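石英石台面的日常清洁与小物件归位

厨房或茶水间的台面用久了，问题往往出在东西摆得太散，擦的时候要一件件绕开，角落里慢慢积下水渍和茶垢。下面的做法适用于带斑点的白色石英石台面，全程用到的东西不多：两块超细纤维布、一瓶中性清洁剂、一把软毛刷。

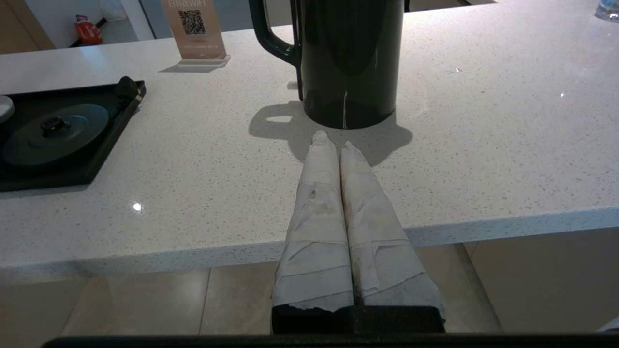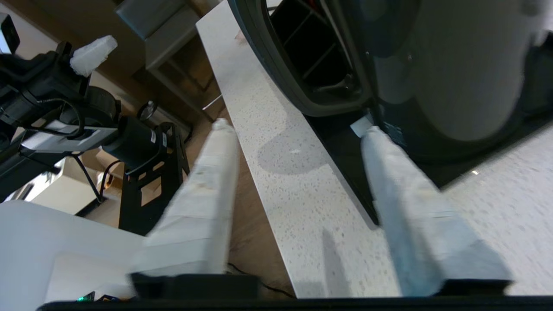
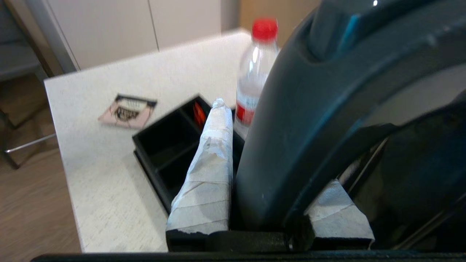 图：白色带斑点的台面。第一张里有水壶和放着盖子的黑色托盘，第三张里有分格托盘和一瓶水。

准备

清洁剂选中性的就行。我们用的是Flanico浓缩型，600毫升温水兑2瓶盖，装进喷壶摇匀。普通洗洁精也可以，少放一点，放多了要反复过水。含氯漂白剂、强碱性的油污净和钢丝球不要用在石英石上，表面失光以后很难恢复。

第一步：断电，清空台面

电热水壶先从底座上取下来，拔掉插头，等壶身凉透再倒空。壶和底座分开放，底座不能沾水。托盘、杯垫、瓶装水一律挪到旁边的桌子上。纸质或纸板的杯垫单独放，受潮会起翘。

第二步：干扫

用软毛刷把茶叶渣、糖粒和面包屑往台面前沿扫，一只手拿簸箕在下面接着。先扫后擦，碎屑不会被湿布拖成一道一道的印子。台面与墙交接的地方多扫两遍，那里有硅胶条，容易藏渣。

第三步：湿擦

清洁剂喷在布上，从里往外擦，布脏了就翻面。圆边的前沿要顺着弧度擦到底下，手印和油渍多半在这个位置。遇到干掉的茶渍，把湿布敷在上面，最多敷60秒，再轻轻打圈。还擦不掉的，用小苏打加水调成糊，抹上去停一会儿再擦，然后用清水布过一遍。

第四步：擦干

换第二块干布，把水收干净。白色台面看不太出水痕，可以弯下腰，对着灯光斜着看，反光发花的地方再擦一次。

第五步：清洗托盘和水壶

平底托盘直接用海绵洗，四个角用牙刷。分格托盘麻烦一些，隔板根部的缝里常有糖粉结块，放在温水里泡到结块松动，倒扣沥干。黑色塑料不要用粗糙的百洁布，划痕会很明显。

水壶外壳只用拧干的布擦。亮面的壶身擦完以后用干布再抹一遍，指纹就没有了。内胆有水垢时加柠檬酸和水烧开，放到不烫手后倒掉，再烧一壶清水冲洗。

第六步：归位

常用的放外侧，不常用的靠墙。几条摆放的办法：

水壶放在离插座近的一侧，把手朝向外面，壶嘴不要对着墙面或吊柜底板。电源线收在底座下面的线槽里。

平底托盘放茶壶、盖子这类带水的东西，要擦台面时整盘端走。我们用的是Vergara的黑色款，边沿够高，不容易洒出来。

分格托盘装茶包、糖条和搅拌棒，一格一种。Jonness的分格盘在Ernia店里卖219元，买之前量一下台面进深，盘子前面至少要留出能放杯子的位置。

瓶装水立着放在托盘后面，瓶盖拧紧。杯垫叠放在旁边，等台面完全干了再放回去。

多久做一次

湿擦每天一次，托盘每周洗一次。水壶除垢看水质，水硬的地区一个月一次比较合适。前沿下方和硅胶条每个月检查一遍，硅胶条发黑了先用棉签蘸中性清洁剂擦，擦不掉就找人重新打胶。

热锅不要直接放在台面上，石英石里有树脂，局部受热可能发黄或开裂，垫一块隔热垫再放。

更新于28/03/2026，4月会补上不锈钢水槽的清洁步骤。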